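The Box in the Spare Room

10 January 2020

I have had a cold since Tuesday, the boring sort where you're not sick enough for bed but not well enough to be much use to anyone, so I've spent the back half of the week in the spare room going through Nan's things. I've been putting it off for 4 years. There, I've said it.

Most of it came to me in one big carton from Mum when she moved out of the Sutonside house, and it's followed me through two moves of my own without the tape ever being cut. I knew there'd be jewellery in there, because Nan was never seen without something round her neck (even for gardening, even in forty degree heat), and I think I'd decided it would be sad. It was a bit sad! It was also very funny, because the woman could not throw out a brooch. Broken ones, ones with no pin, one shaped like a pineapple that I remember her wearing to my Year 7 speech night while I sank lower and lower in my chair.

What I hadn't counted on was the letters. Tucked under the brooches was a bundle from her friend Arwel Kneath, who she met at the Beddoe when it was still a dance hall and who moved to the coast before I was born. They wrote to each other for years and years, mostly complaining about the weather and their knees. He always asked what she'd worn to things. "And what did you have on, Peg?" he writes, nearly every time, as if it were the news he was really after. Mum says they were never sweethearts, only great talkers, and I'm choosing to believe her.

So that slowed me down. I'd meant to sort the lot into keep, give away and op shop by lunchtime on Thursday, and instead I sat on the floor with a cup of tea going cold, reading about a man's tomatoes.

Anyway, a few practical notes, because some of you asked last time I mentioned clearing things out. Old elastic perishes, so anything stretchy from that era will probably need restringing before you wear it. I learned this at my cousin's wedding, when a bracelet let go during the vows and went rolling under the pews, and Ynyr Voyle from the row behind spent the whole signing of the register on his hands and knees, bless him. Proper beading thread costs next to nothing and you don't need to be clever. Tie it tighter than you think, and do it over a towel so the beads don't bounce off into the next suburb.

For cleaning, I stick to a soft damp cloth and a bit of patience. I used to swear by a dip called Erano but I've gone off it, the smell lingers and I'm never sure what it's doing to the older pieces. Whatever you do, go easy on anything glued.

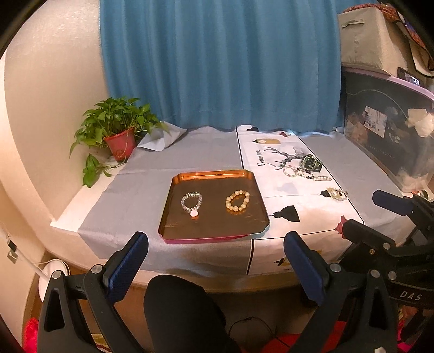
The harder question is who gets what. Mum wants the pineapple, would you believe, after all the fuss she made about it at the time. My sister has asked for "anything green", and I've put a few pieces in an envelope for her. The girls next door are mad for dress-ups and can have the clip-on earrings with my blessing, on the condition that I never have to wear a pair again myself – they pinch like crabs.

As for me, I'm keeping the letters, and a string of amber-coloured beads I used to chew on as a baby, apparently. They aren't worth anything. I took them down to the little valuer's at Sulter a while back, when Mum had them on loan to me, and the fellow was very kind about it, but kind in the way that tells you not to book a cruise.

I'd like to write to Arwel's family if I can track them down. Mum thinks there was a daughter, and surely she'd want to know somebody kept his side of it. If she has Nan's letters in a carton of her own, well, wouldn't that be something. I'll give it a proper go in February once the school holidays are over and I can hear myself think.

Right, the kettle's on again and my nose is the colour of a beetroot. There's still a biscuit tin of odd buttons to get through, but that can wait until tomorrow.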